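**Widoron kitchen arm, demo collection catch-up, Apr 7, 2019**

I'm on notes again, so apologies for my spelling of everything. We met at the Romaniuk Street place, started late, and yes, I know it was a Sunday.

**Where we are**

The goal for the glasses task is still 100 good demos before we retrain. We got 5 more on the list this week, which is slower than I'd hoped, but the new ones are so much cleaner than what we were recording in February! I watched a bunch of the old ones beforehand and half of them have me fumbling at the start for ages. We agreed to drop any demo with a long pause before the first grasp.

**Glasses and tray**

Most of the talk was about clear versus tinted glasses. I've been mixing the colors (blue, the greens, the smoky gray one, pink, yellow) and leaving them close together on the counter, with the pink tray off to one side. My worry is that the model just learns "go for the dark one" if I keep picking gray first.
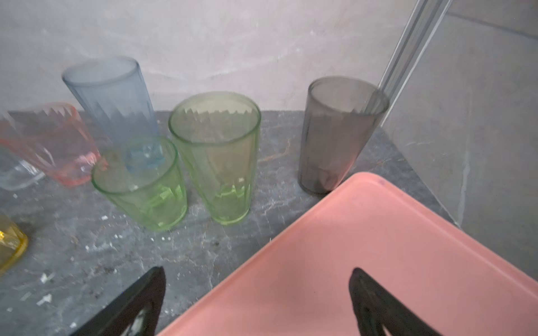 So from now on the pick order gets shuffled before every run, and I'll write it on the sheet before I touch the controls. We also argued for a while about motion blur in the wrist view. I wanted to throw those stretches out, but the Flumia folks on the call would like them kept, and I came around (mostly). The arm is going to see blur when it runs on its own anyway.

Wiping the counter between runs: no. Crumbs are fine, leave them.

**Decided**

- Shuffle the pick order, every run
- Keep blurry stretches, tag them
- 2 tray positions for now, left and right
- Uploads go to the Urnia drive the same day

**Still open**

Do failed grasps go in the same folder? We had 2 opinions and no winner. I'll try a separate folder first and bring it back next time, along with the new count.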